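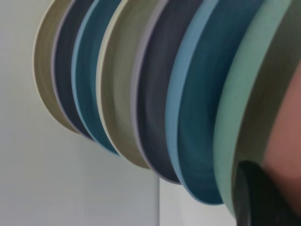 Wrist camera on the plates, finger at lower right

Subject: Re: [wetgate-bench] What to put in the March request
From: Reda Morsy
To: wetgate-bench

On 2018-01-09, Clodagh Sheehan wrote:

> We have been told we can put in one equipment request in March for a
> second dish bench. I have a quote from Hegazy for the Molano arm and the
> Plikero gripper, and the two together come in under what we asked for
> last time. Before I send anything I would like to know what we are
> missing. Last time we forgot the table.
>
> Specific questions:
>
> Do we need the long-reach version of the arm?
> Is one gripper enough?
> Do we buy more tableware or split what we have?
> Does the wrist camera come with the arm or not?
>
> Bouchra says the overhead camera can be shared if the benches are close
> together. I would rather not plan on that.
>
> Clodagh

Clodagh,

Answers in your order, then a few things that are not on the quote.

> Do we need the long-reach version of the arm?

No. The standard one reaches 700 mm from the base, and everything we do with plates happens inside that if the base is mounted at the edge of the table. The long version costs more, takes a heavier mount and carries less at full stretch. The only job that would need it is reaching down into something standing on the floor next to the table, and we can put that something on a box. If Abundio still wants to try a full-size dishwasher rack later on, that is a different request.

> Is one gripper enough?

One gripper yes, one set of fingers no. Fingers are what we wear out. They rub against rims and wire, and when a grasp goes wrong they hit the table first. Hegazy sells the Plikero fingers as a pair for 610, and I would put three pairs on the request. Please ask whether the price includes the screws. It did not last year, and the thread is an odd one.

Ask also for the narrow version. Plates on edge are packed close enough that you see a sliver of the next one between two rims and nothing else. A thick finger has to push its neighbor over before it can close on anything. Hala had some success with going in from above and tilting, but it adds time to every pick, and if the narrow ones fit the same mount I see no reason to buy the others.

> Do we buy more tableware or split what we have?

Buy more. If we split the plates, neither bench has a full row and the results stop being comparable. The colors matter as well. We have several that repeat in a row, and the repeats are useful for checking that the software is going by position and not only by color. Order six in each color and keep the extras in a closet. The rack should be the same model at both benches. I don't want to find out halfway through that the slots on the second one are spaced differently.

> Does the wrist camera come with the arm or not?

It does not. The quote lists a camera bracket, which is only the bracket. The camera has to be bought separately, along with its cable, and the cable has to be long enough to follow the wrist all the way around. Get the right-angle connector. The straight one sticks out and catches. 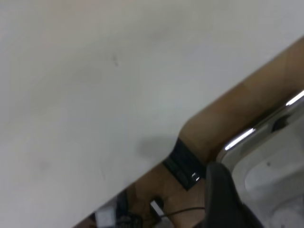
The other thing I would budget for is power and cable runs, and I would give it a line of its own so it doesn't get eaten by something else. We have never had one. On the present bench there is a thin black cable running across the wood down below the edge of the tabletop, in the same part of the bench where the gripper goes when it works over the side near the metal-rimmed container. I would like the second bench to have clips and a closed channel on the far side from the start. This is cheap if it is ordered with the table and annoying if it is added later, when the table has to be emptied and turned over. Hegazy can supply the channel, but any electrical store has it for less.

On the table itself: same height as now, same white top, rounded corners again. Please do not let anyone substitute a glossy top because it is in stock. We tried a glossy sheet for a while and the depth readings were full of holes wherever the lights reflected. Matte marks more easily, and I can live with marks. 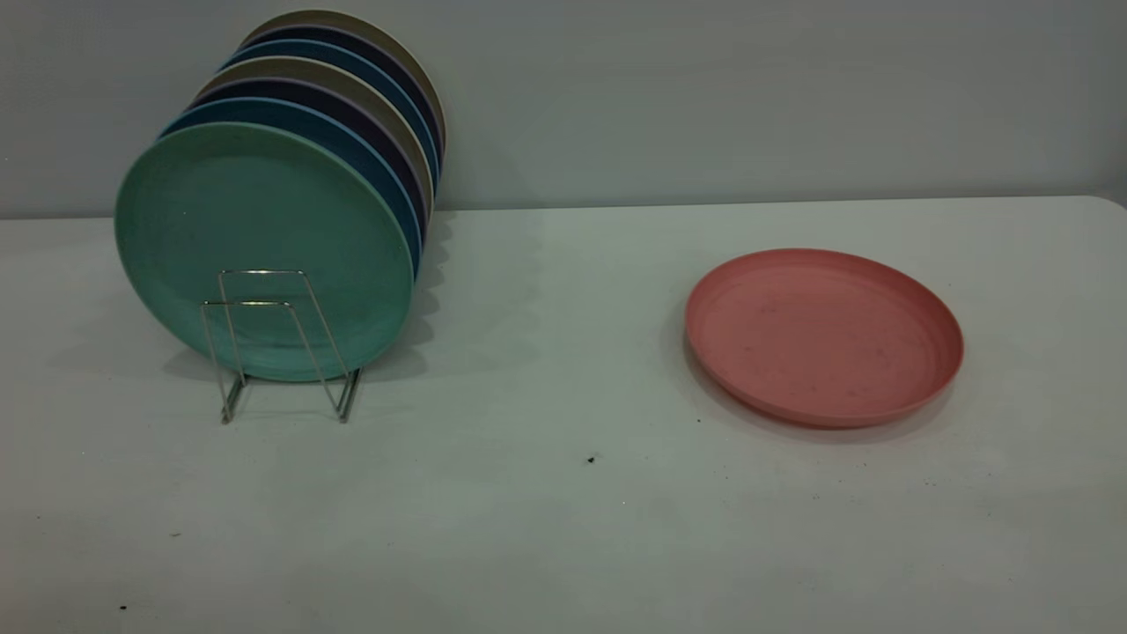 The top also needs to be deep enough to leave open space next to the rack for setting a plate down flat. Picking a plate up again from flat is the harder half of the work, and people tend to lay out a table for the rack alone. Measure from the base of the arm and leave room on both sides of it.

About the overhead camera, I agree with you. Sharing one means the benches can't be moved independently, and every time one is bumped both have to be calibrated again. It also means only one group can work if the camera is down. A second one with a stand costs little compared with the arm. Put it in.

Things I would leave out: the Molano service plan, which covers the arm but not the wrist joint cable, and that cable is the only part we have ever had replaced. The teach pendant, if they will take it off the quote. The extra software seat, at least until Bouchra has checked whether our current one can be moved between machines.

What I don't know is the lead time. Hala was given one figure on the phone and another by email, so please get it in writing before the request goes in. If the arm arrives long before the table, we will be storing it in the hallway again.

Abundio, can you send Clodagh the part number for the mounting plate? I have the drawing but not the number.

Reda

--
wetgate-bench mailing list
To leave the list, send a message with the word "unsubscribe" in the subject line.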